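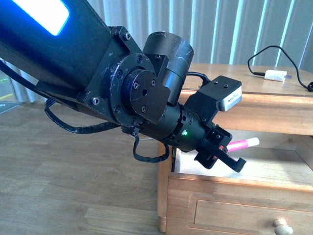 Plurnen, 3/31/21

Household Economics, Unit 6: What Things Cost After You Buy Them

Reading for this unit: packet pages 47 to 62. The page on compound interest is upside down in some copies. Turn it over.

Last time we did the price of a thing. This time we do what it costs, a larger and sadder number. The price is paid once, usually in a good mood. The cost arrives in pieces, mostly in December.

Terms you need

Purchase price: what the tag says, plus tax.
Running cost: power, filters, refills, the special cleaner.
Upkeep: repairs, and the parts you bought for a repair and then lost.
Resale value: what a stranger will pay. Owners tend to guess high.
Cost of ownership: the first three added up, minus the fourth.

Worked case: the two kettles

The Lomora kettle is $47. The Stister is $148 and comes with a booklet. Suppose you keep house for six years. The Lomora lasts two years, so you buy three of them and spend $141. The Stister lasts all six but needs one new seal, at $8, for a total of $156. Neither has any resale value. Have you ever bought a used kettle?

The cheap one wins by $15. Half of you were waiting for me to say the expensive one pays for itself. Sometimes it does. Work it out each time, and don't trust the booklet.

Now change one thing. If the Lomora goes up to $149, its total is $447, and the Stister wins easily. Between those two prices is a break-even point. Find it: three times the price equals $156, so the price is $52. Anything over that, buy the Stister.

What we left out

Your time. Two extra trips to the store in Kuruc, with parking, could eat the whole $15. Put a dollar figure on an hour of your own and use the same one all term. People who value their time at $200 an hour when it comes to dishes and at nothing when it comes to coupons will lose points.

For next class

Pick one thing you own that plugs in. Write down what you paid, what it has cost you since, and what you would get for it today. One page. Show the arithmetic, including the parts you crossed out. Cars are Unit 7, so leave them alone for now.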